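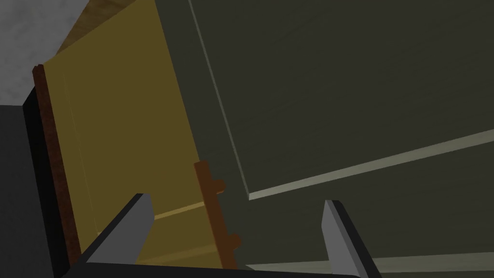 Evie Marsden asked at the April meeting whether new members need their own robot. They do not. The Enton Robotics Club works in simulation -- a two-finger gripper and a set of furniture models -- and is recruiting 5 students for the Tasisura project.

Members write and test control code in Python.
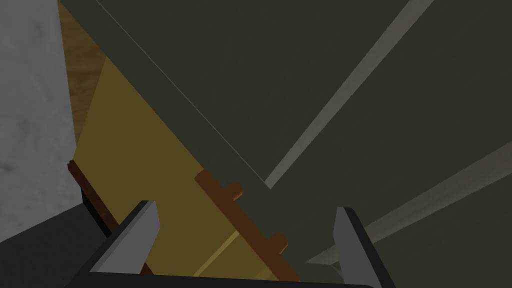 Sessions run 2 hours. Applicants should be able to read a coordinate transform and use version control. Prior competition work is not required. Send a one-page summary to Ottilie Frei, Room 41, by July 10, 2023.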